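# What changed at our packing tables

In May I finished my second year at Roltent, in the small parts hall in Clultville. When I started, we were packing everything by hand: wooden blocks and panels for shop displays, 200 boxes in a normal shift. Now two of the tables have arms, and before the arms came to the tables we met them in simulation.

I was against it, I must say. My shoulder was also against the old way, so I had no clear opinion. The company sent four of us to learn the program, which is called Tanoli, and for three weeks I spent 60 minutes every morning moving a gripper on a screen. My colleague Teodor Mihăilă, who has packed longer than all of us, was faster at it than the young ones. He knows how a panel wants to be held, and this helps also when the panel is only drawn.

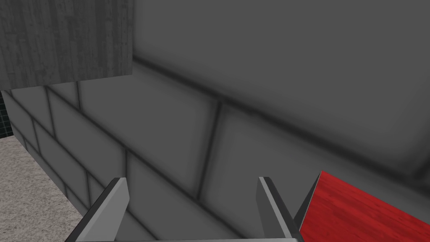

*View from the simulator, gripper open, red piece at the lower right.*

The difficult thing for me was distance. At a real table I feel where my hand is. In the program I had mostly gray wall, gray floor and two gray fingers, and I closed them too early again and again. My first good day was 49 picks without a mistake. I wrote the number on my glove.

What did it change for us? Nobody from my line lost the job, but the job is a different one. Before, I finished the shift with tired arms. Now I finish it with tired eyes, because I watch two tables and I must notice when a piece lies badly. We talk less. When we packed side by side, we talked the whole day, and I learned half of my English there. Now Teodor is at the other end of the hall and we wave.

The pay went up a little for those who took the training. For the people on the Preris line, who were not asked, it stayed the same, and I think this is not fair. I said it to our supervisor. She wrote it down, and the next training group should start after the summer with people from that line.

My shoulder is better, by the way. I still pack the odd sizes by hand, and I asked to keep them.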